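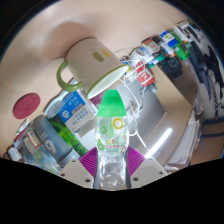

Lorgate gripper kit - purchase planning notes

Hello, and thanks for stopping by! This folder holds the shopping list and budget for our hand-held grippers, the ones we use to record people picking up bottles, mugs and other desk clutter before any of it goes near an arm.

What's in it
parts.csv - one line per part, with supplier and price
budget.csv - the plan through January
quotes/ - replies from Drurketti and Nindel

We're planning for 6 grippers at $879 each, plus 14 spare sets of ribbed grip pads at $59 a set (pads are the line I'd cut last, if it comes to that). Shipping isn't in there yet. Perrine Tessier is still waiting on Nindel for a number, so please don't send the total upstairs until she has it.

Prices are in US dollars, before tax. Changes to budget.csv go through Bernadette Bailly.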